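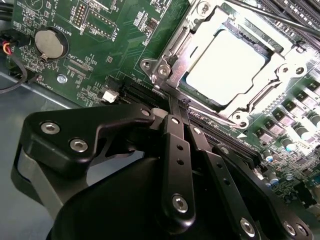 Motherboard, also mainboard or system board. Main circuit board of a personal computer. Holds the processor, memory and expansion slots and carries power and signals between them.

History

Early home machines put most parts on one board. Others used a backplane, with the processor on its own plug-in card. Single main boards became the norm in the 1980s, and makers later moved sound, network and disk control onto teh board itself.

Layout

Size and screw hole positions follow a form factor, ATX being the best known. Smaller ones exist, fewer slots. Socket type decides which processors fit. Green was long the usual color, black is now common too.

Repair

Common faults: bent socket pins, bulging capacitors, dead clock battery. Boards are often replaced whole, altough single parts can be resoldered.

See also: Expansion card, Chipset, Firmware

Last edited 22/08/2024 by Phong Lương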